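Plirnthorpe Sewing & Mending Board > Fabric Talk > Prewashing

Prewashing gauze: how many times is enough?

threadbare_in_ohio
I have 12 yards of cotton gauze sitting in my laundry room, bought on sale in a weak moment, and I'd like to turn some of it into a summer robe before October. The Flokmont listing says "prewash recommended." Recommended how? Once? Until it begs for mercy?

My last gauze project was a shirt. It's now a shirt for someone much shorter than me.

bobbin_grudge
Twice, hot, then dryer on high. Treat it worse than you ever plan to treat the robe. If you're going to be the kind of person who forgets a robe in the dryer overnight (I am), then the yardage has to go through that first.

selvedge_sam
Strong disagree on high heat. You'll get all the shrinkage, sure, but you'll also get that cardboard hand that takes a year to wear off. Cold wash, line dry, and then wash the finished robe the same way forever. I have a gauze robe five years old that still fits, and I have not gotten any smaller.

bobbin_grudge
"Forever" is a lot to promise a bathrobe, Sam.

threadbare_in_ohio
My trouble is the crinkle. After one wash it puckered up so much that I don't know what I'm supposed to be measuring. Do I cut it scrunched or do I press it flat first? The pattern (Plakix 266, the one with the shawl collar) says nothing on this, though it spends half a page on how to attach a hanging loop.

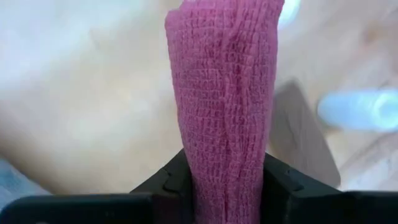 Mine pulls in more across the width than down the length, so I cut it relaxed, never pressed. Lay it on the table, pat it, walk away, have lunch. If you iron it flat and cut, you've made a robe that fits until the first time it gets rained on.
– pinkingshears_9

selvedge_sam
For once we agree on something. Cut relaxed. But add extra to the side seams, because relaxed on Monday-morning humidity and relaxed in a heated house are two separate fabrics.

quiltingunderprotest
I press mine. There, I said it. Steam, flat, cut, sew, wash, and let it shrink into shape. I make the robe one size up and have had 2 good ones and one that became a very nice set of dishcloths.

bobbin_grudge
So a one-in-three dishcloth rate.

quiltingunderprotest
They're excellent dishcloths.

threadbare_in_ohio
OK, going with relaxed and an extra inch on the sides. Next question: thread. The shop sold me Özkan all-purpose poly and now I'm reading that cotton on cotton is the only decent way to live.

pinkingshears_9
Poly is fine. Use a new needle, a small one, and don't tug from the back or it'll ripple like lasagna. Stay-stitch the neckline before you so much as look at the collar.

selvedge_sam
Cotton thread. I'll start a separate topic.

bobbin_grudge
Please don't. We still haven't finished the last one.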